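**Stukumholm, 5. Apr. 2025** – Wer in diesen Wochen bei Juntunen vorbeischaut, trifft das kleine Team um Eetu Laaksonen meistens am Tisch an, und zwar beim geduldigen Umgang mit Wäsche. Verglichen werden dort zwei Handgreifer mit Kamera: das ältere Modell mit glatten Backen und der neue Mindlow, dessen Finger innen geriffelte orange Auflagen tragen. 50 Griffe pro Stoff sind mit jedem Gerät vorgesehen, 18 Stoffe liegen bereit. 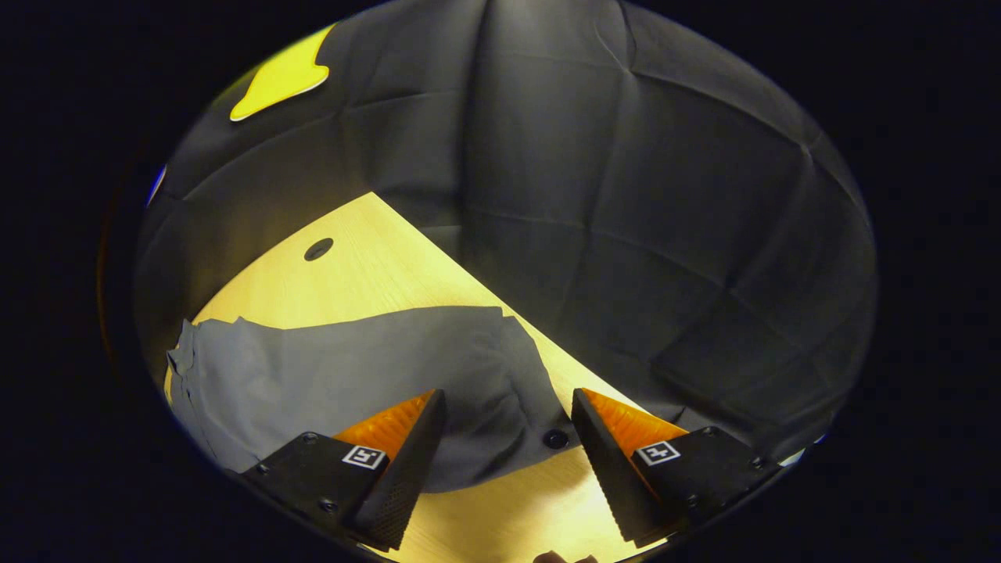
Am meisten Kopfzerbrechen bereiten den Leuten bisher die Hemden, erzählt Laaksonen, und man merkt ihm an, dass er darüber gern noch länger sprechen würde. »Ein Handtuch verzeiht fast alles, aber an einer Knopfleiste sieht man sofort, ob die Backen sauber schließen«, sagt er. Der Mindlow wiegt 650 Gramm und liegt damit etwas schwerer in der Hand – nach einem langen Vormittag spürt man das schon, gibt er freundlich zu.

Die Auswertung übernimmt die Partnerfirma Irance, die auch die Steuerung beigesteuert hat. Im September sollen die Ergebnisse vorliegen, und bis dahin wird in Stukumholm weiter gegriffen, gefaltet und wieder glattgestrichen.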